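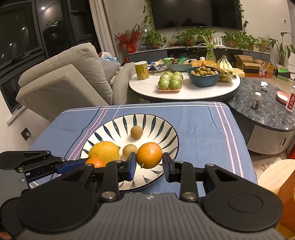
Minutes taken by Noreen Ó Súilleabháin, Secretary
Posted in: Minutes, May

Clasteck Allotment and Orchard Association
Minutes of the May general meeting, held in the back room at Mac Carthaigh's, 7.30 pm

Present: Muireann Quinlan (Chair), Noreen Ó Súilleabháin (Secretary), Jitendra Yadav (Water and Paths), Ebony Tipoki (Orchard), and 13 plot holders as per the sign-in sheet.

Apologies: Ciarán Keogh, who sent a written report on the shed.

1. Minutes of the last meeting

Read and agreed, with one correction. Under item 4, "the lower gate" should read "the side gate". Proposed J. Yadav, seconded E. Tipoki.

2. Matters arising

The side gate has been rehung and now closes. The padlock code was changed on the same day and anyone who has not had the new code should ring the Secretary. It will not be sent by email.

The letter to the council about the street lamp on the lane has been acknowledged. No date given for the repair. Secretary to write again before the next meeting.

The skip was not ordered. See item 6.

3. Water

Jitendra reported that the standpipe at the top end is running slowly again. He had the cover off and found the stopcock only half open. Opening it fully made a small difference. He thinks the pipe is furred up between the second and third plots and would like it dug out and replaced before the summer.

He has one price, from Proditlow, of €300 for the pipe, the fittings and a day's labour. A member asked if we could dig the trench ourselves and bring the price down. Jitendra said he had asked, and the saving was small as they bring their own digger. Another member was concerned for her raspberries, which are close to the line of the pipe. Jitendra will walk the line with her and mark it with canes.

Agreed to accept the price. Top end plot holders to be given a week's notice, as the water will be off for the day.

Members are reminded that hoses are not to be left running unattended. This was raised by three people separately.

4. Orchard

Ebony reported a good blossom on the apples and a poor one on the pears. The two plums by the wall were caught by frost and she does not expect much from them. Grease bands have come off. The young Bramley is leaning and needs a second stake.

There was a long discussion about the grass. Last year it was cut every fortnight and some felt this was too often for the wild flowers. Others said the long grass makes it hard to pick up windfalls and brings wet feet. It was put to a vote whether to leave the strip along the north hedge uncut until the end of July and mow the rest as before. Carried, nine in favour, four against, the others not voting.

Ebony asked for help with thinning the apples in June. Gloves and steps provided. Names to her, please.

A member asked again about growing citrus in the polytunnel. Ebony said a lemon in a pot would be fine if the owner carries it in and out, but there is no heat in the tunnel and she would not support giving over bench space to it. Left there.

5. Shed (report from C. Keogh, read by the Chair)

The felt on the roof has lifted at the back corner and rain is getting in over the shelf where the seed trays are kept. Ciarán has tacked it down for now. He recommends new felt for the whole roof and can do the work himself with one other person to hold the ladder. The roll left over from plot 6 may be enough and he will measure it.

The Rovik strimmer has been serviced and has a new head. It is to be signed out in the book. The book was missing for most of April and has been found in the wheelbarrow.

Two forks and the good spade are still not back. If you have them, please return them to the rack. No questions will be asked.

6. Skip

The Chair explained that the firm used last year will no longer come down the lane. There was a suggestion of hiring a trailer for a morning and making several runs to the tip. Muireann to find out the cost. In the meantime nothing more is to be put behind the compost bays. The old carpet there now belongs to someone and should be taken home.

7. Rents and waiting list

All rents are in apart from two. The Secretary has spoken to both plot holders and expects payment this month. The balance in the account after the insurance was paid stands at €101, with the grant for paths still to come. The water pipe will be paid for from the grant if the terms allow it, and Jitendra is to check the wording before any work is booked.

There are six names on the waiting list. The half plot beside the tap is free and will be offered to the first of them.

8. Any other business

Slug pellets: a member asked for a rule against them. Muireann said it would have to go to the annual meeting, as it changes the plot agreement. The member will put it in writing.

Bonfires: none until October, as usual.

Plant swap: to go ahead at the gate in the last weekend of the month, from 10 am. Please label what you bring. Tomatoes went very quickly last year and marrows did not.

The meeting closed at 9.10 pm. Next meeting in July, same place, 7.30 pm.

Actions

Secretary: second letter on the street lamp; offer of the half plot.
J. Yadav: grant wording; mark the pipe line; book Proditlow; notice to top end plots.
E. Tipoki: stake for the Bramley; list for thinning.
C. Keogh: measure the felt.
M. Quinlan: price for a trailer.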